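Elogio de dejar las cosas a medio escribir

Tiempo de lectura: 2 minutos

Hay una costumbre que me reconcilia con las oficinas, con las escuelas y hasta con las cocinas de las casas ajenas, y es la de dejar en la pared una frase sin terminar. En Nostell, la academia donde di clases durante 17 años, borrábamos todo al salir, por cortesía con el siguiente, y a mí me daba siempre una pena pequeña, como de quien recoge la mesa cuando todavía hay gente conversando. Con el tiempo dejé de borrar. Una flecha, dos palabras, un signo de interrogación bien grande: a la mañana siguiente los alumnos entraban discutiendo antes de quitarse el abrigo.

Ahora tomo notas en Cluto, que es cómodo y lo guarda todo, y quizá por eso mismo no vuelvo casi nunca a ellas (el otro día vi que tengo 3,108, y les aseguro que no sabría decirles de qué trata ni la mitad). Lo escrito a mano y a la vista de todos obliga a otra cosa, a pasar por delante, a mirarlo de reojo con el café en la mano, a enfadarse un poco con el que puso aquella raya. Uno piensa acompañado, aunque esté solo en la sala a las siete de la tarde.

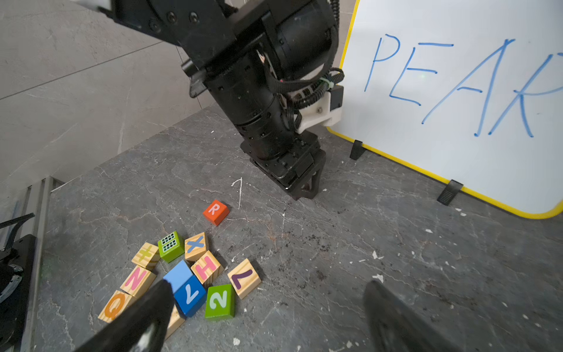

Dejar algo a medias es pura pereza disfrazada de método, me escribió un lector en agosto, y añadía que en su taller lo que no se cierra en el día se queda sin hacer. Le doy parte de razón, porque yo también he dejado pudrirse alguna idea por cariño. Pero le contesté que probara una semana, con una sola frase, en un sitio por donde pase gente, y que me contara luego quién se la había terminado.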